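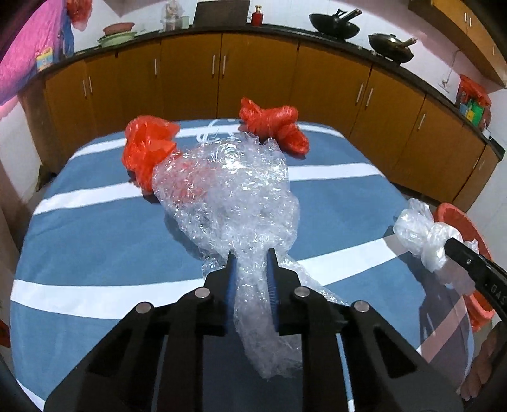
Slide 1. Bubble wrap held in the hand gripper, plastic bags on the bed.

Good afternoon. My name is Lindiwe Zwane and I speak for our student project at Veltport. (Wait until the door is closed.)

Our subject is soft plastic. When we started in October, all of us wanted to pick up cups, as the other groups do. Ayanda Masilela asked why we don't take things which have no shape. So we took bags and bubble wrap.

Say slowly: a cup has one good place to hold it. A crumpled bag has many places, and most of them are bad. In the slide the fingers are closed on a twisted part of the wrap. For us a twist is a good place, the film is thicker there. Blue rubber pads on the fingers – point to them.

How we collected. A person holds the gripper in the hand and does the task, and the camera on the tool records it. We made 156 recordings. We kept nearly all, but 16 were too dark and Tshepo Modise removed them. Each of the 5 team members had to record, also the ones who don't like it (smile to Bríd).

Striped sheet. The model mixed the white stripes with the clear plastic. This we did not expect. Tshepo will show the numbers after me, so don't explain too much here.

Then the training. First version: 53 percent of the grasps were successful on bags, less on bubble wrap. I don't have a nice explanation for the wrap. If somebody asks, say we think it is the reflection, but we did not test it.

Thanks to our teacher Justinas Navickas, who let us stay late in the lab for the training runs.

Next slide is the failures. Drink water. Give the microphone to Tshepo.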